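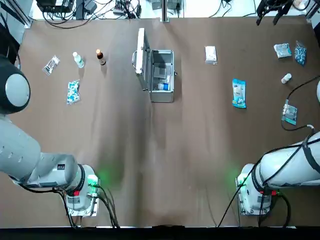

Notebook, November. I continue with the transfers of the Lý tapes, which Yeshi Zeleke brought from the old studio in Wedville. The box holds reels from the last two years that the studio was open, and most of them have no track sheet. I want to write down the state of the work now, before I forget which reel was played on which machine. For the small parts I wish to have a better system on my side. At present they are all in one drawer and I lose time.

Reel 5 was the difficult one. It squealed on the first pass, so I stopped and gave it the low heat treatment overnight. In the morning it played from start to end with no squeal. I cleaned the heads after and there was a little brown residue, less than I was afraid of. High end is still dull on the left channel. I checked azimuth against the tones at the head of the reel and corrected it by ear and then with the scope, and the two did not agree completely. I left it where the scope says. If somebody prefers my ear, the first pass is saved also.

The tones themselves: the 1 kHz is good, the 10 kHz is unstable. I do not know if this is the tape or our Roltico machine. To check, I should play the same tones on the Lancombe deck, but its take-up motor is slow to start and I do not trust it with an original. Yeshi says the motor only needs a new capacitor. I ordered two, in case I damage one.

Listening notes. Side one is a small band, drums, electric bass, piano and a singer. Somebody counts in and then stops, laughs, and counts again slower. The second take is the one on the record, I am almost sure, but the fade on the record comes earlier. After the fade point the piano player goes on alone for over 173 seconds. It is very beautiful and I did not do anything for that time, I forgot even to watch the meters. Levels were fine when I looked.

Print-through is audible before the loud entries. I will not treat it in the archive file. For the listening copy we can discuss.

To do:
Capacitor in the Lancombe deck, then tones again.
Ask Yeshi if the family has a session diary or any letters with dates.
New leader on reel 5, the old one is split at the end.
Write the speed on the boxes, in pencil, not pen.
Buy swabs.

Filed under: Tape Transfer, Studio Notes
Workshop > Notebooks > Audio Restoration
Last updated: November, 4:40 pm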